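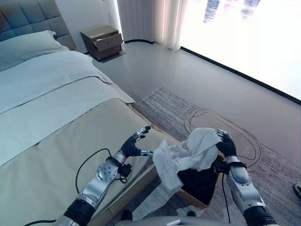

The governor's office is back with another "new era for American families," and this time the new era is a 244-page housing bill. Supporters say it will bring 2,000 homes to Kastville and Judaswood, the same number they promised under the last bill. Renters with a brown cardboard box at the edge of the bed, half expecting the next increase, may wonder which year those homes are due. The bill doesn't give one.

It does give developers a tax break for 11 years. Zondau, the builder that wants the Judaswood site, would qualify on the day it files its plans. There is no penalty in the text if the plans stay plans.
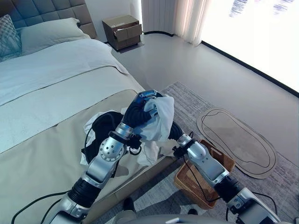 *White fabric held over the foot of a large bed.*

State Rep. Ayten Ateş asked in July how many homes the last package had delivered. The written answer was 192. She then asked how many of those were in Kastville and was told the figure was "being reviewed."

"They can count the ribbon cuttings," Ateş said. "I'd like them to count the front doors."
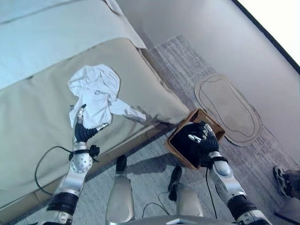
*A crumpled white garment on a beige bed cover.*

The Akyol amendment, which would take the money back from builders who miss their targets, was pulled before the committee vote. A spokesman for the governor called it "unhelpful at this stage" - he did not say what stage that was.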